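Prererer Tabletop Sorting Cell: Set-up Guide
Section 9. Safe practice at the table

Read this section before you power the arms. It applies to every sorting job at the Lullville site. Questions go to Benedicta Ayaaba.

9.1 Laying out the table
1. Cover the tabletop with the black cloth and pull it flat.
2. Put the baskets side by side toward the far edge.
3. Place the first item on the cloth, clear of both baskets.
4. Open the gripper fingers fully before moving them toward an item.

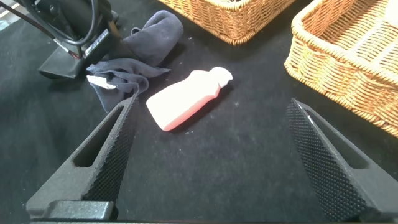 Figure 9-1. Open fingers and a pink bottle lying on the cloth.

Note: Dust and lint wear down the grip pads. Brush the cloth at the end of each shift.

9.2 Working near the arms
5. Keep hands and sleeves off the table while the arms have power. This includes the times when they are not moving.
6. Move the arms at the slow setting until the layout has been checked.
7. Stop an arm before you reach into a basket, even if the other arm is the one in use. 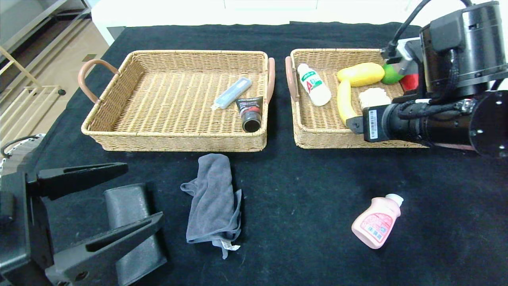

CAUTION: Do not pull an arm by its cables. If a cable catches on a basket handle, press stop, cut the power and free it by hand.

8. Wait 30 seconds after power-off before touching a joint.
9. Write down any contact between an arm and a basket, however light, in the Hunness log.

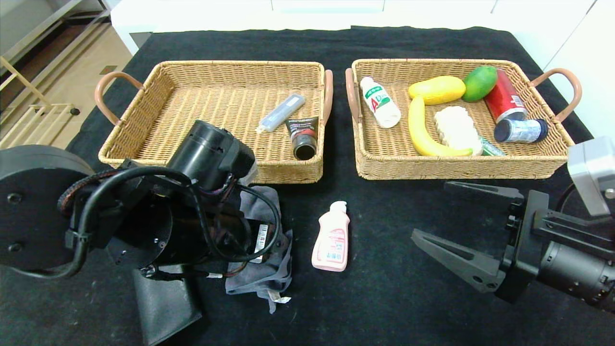
10. Before you leave, park both arms, cut the power and hang the tag on the switch.

Spare grip pads are part no. 3593, kept with the Bukhari tool kit. Replace them in pairs.

Last revised Jun 30, 2021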